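Ticket: pin backs coming away from laser-cut brooches
Product line: Plevitz small animals
Status: closed
Opened: 2019-06-22

Reported by the Calimlim shop:
Two of the hare brooches came back with the bar pin hanging off at one end. The hares themselves look lovely, no chips, paper still flat. Can you take a look before we put the rest out?

First reply:
Thank you so much for sending these back with the pins still attached, it helps a lot! I had both under the lamp this morning and the glue has let go of the metal, while the wood side is holding like crazy. So the wood is fine, the varnish is fine, and I get to play detective with the pins (my favorite kind of ticket).
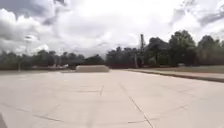
The pins came from a new pack of 100 from Coltis. They feel a little slick next to the old ones, so my first guess is a trace of oil left over from plating. I wiped a few with rubbing alcohol and the cloth came away gray. Aha!

Test 1: pin straight from the pack, usual glue, left overnight. Popped off with a thumbnail.
Test 2: pin wiped with alcohol, usual glue, left overnight. Held, but I could twist it loose with pliers.
Test 3: pin wiped, then scuffed on 800 grit paper, same glue. I pulled until the wood split and the pin stayed put. I may have cheered.

Calimlim shop:
Great news! Does the scuffing show from the front or spoil the silver?

Reply:
Not at all, it's only the flat side that gets glued down. I go over it with a few light strokes, wipe again, and keep my fingers off it after that. One thing to watch: on the smallest fox the glue can squeeze out past the bar and gum up the catch, so use a smaller dot there and leave the catch open while it dries.

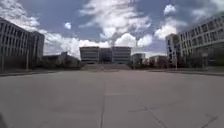
Consolacion Bañez
Maker and repairs, Gralirau

Update: every hare and fox from that pack has been redone, and they feel wonderfully solid. Consolacion Marquez tried the same steps on the owl keyrings and is thrilled with them too. The two returned hares have new pins and are going back to you in the next parcel. If a customer brings in another loose one, please leave the old glue on so I can see which side gave way.

Calimlim shop:
Parcel arrived, pins are rock solid. Happy to close.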